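Household Guidance > Bedrooms and Play Areas > Clearing Floors and Beds

Reading time: 4 minutes

How to clear a child's bedroom using a single collecting basket

This guidance is issued by the Kernance Household Service to families, childminders and supported tenants in Kamundale and Maldonado. It sets out a method for clearing small items from a bed, mat or floor where toys, books and packaging have become mixed together. A room of ordinary size should take 40 minutes. Larger rooms may be divided into two halves and cleared on separate occasions.

Before you begin

You will need one open basket that can be moved easily from place to place, a lidded or open storage box for toys, a bag for waste, and a clear patch of floor or bedding on which to stack books. A basket with holes in its sides is preferred, as the contents can be checked without tipping it out.

Do not begin by emptying cupboards or drawers. The method deals only with what is already lying out. Items in cupboards are covered in the separate guidance on seasonal sorting, which households usually receive in September.

Step 1. Clear the soft furnishings

Fold back or lift any quilt, pad or loose mattress so that small items caught in the folds can be found. Run a hand along the stitching and into the corners. Shake light covers gently over the bed and not over the floor, so that anything released stays within reach. Leave the bedding folded back until the end of Step 3.

Step 2. Collect everything small into the basket

Place the basket close to the area being cleared and tilt it towards you if this makes it easier to fill. Pick up lids, tubs, wrappers, paper and small toys as you come to them. No sorting is required at this stage. Clear plastic items are easily missed against pale bedding and should be picked up first.
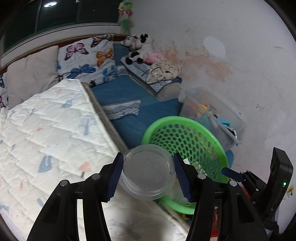
A round plastic container beside the green collecting basket.

Sharp or broken items must not go into the basket. Set them aside on a high surface and deal with them before children return to the room. Batteries and coins should be treated in the same way.

Where two people are clearing together, one should collect from the bed and the other from the floor, both using the same basket. Two baskets tend to result in two unsorted heaps, and the Service does not recommend it.

Step 3. Stack the books

Gather books and notebooks into one pile, with the largest at the bottom. Spiral-bound notebooks should be laid with their bindings on alternate sides - this keeps the pile level and prevents the wires from catching. A piece of cardboard placed beneath the stack will protect the covers and allows the whole pile to be drawn along the floor to the shelf.

Loose drawings may be placed inside the front cover of the top book until a folder is available.

Step 4. Sort the contents of the basket

Bring the basket to the storage box and the waste bag. By this point it will generally hold a mixture: a paper cup, a small carton or box, a toy or two. Take the items out one at a time and place each in one of the following:

- the toy box, if it is a toy or part of one
- the waste bag, if it is packaging, a used cup or torn paper
- the recycling, if it is clean card or a rinsed plastic tub
- back in the basket, if it belongs in another room

Cartons should be opened and checked before they are thrown away. Small parts and instruction leaflets are often left inside. A clear storage box is suitable for toys, as children can find what they want without emptying it. Paper carrier bags with a favourite character on the side may be kept for party items or dressing-up pieces, provided the handles are sound.

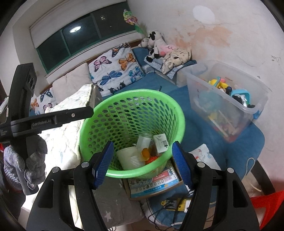
Step 5. Return items to other rooms

Carry the basket through the home once, returning the remaining items as you go. Avoid making a separate journey for each item. When the basket is empty, wipe the inside with a damp cloth, paying attention to the holes, and return it to the bedroom.

Straighten the bedding and replace any quilt or pad that was folded back in Step 1.

Further assistance

Tenants at Skistbridge may borrow a basket and storage box from the housing office during opening hours. Equipment should be returned clean and within two weeks. Please quote leaflet number 1885 when asking for a printed copy of this guidance.

Last reviewed: September 22, 2026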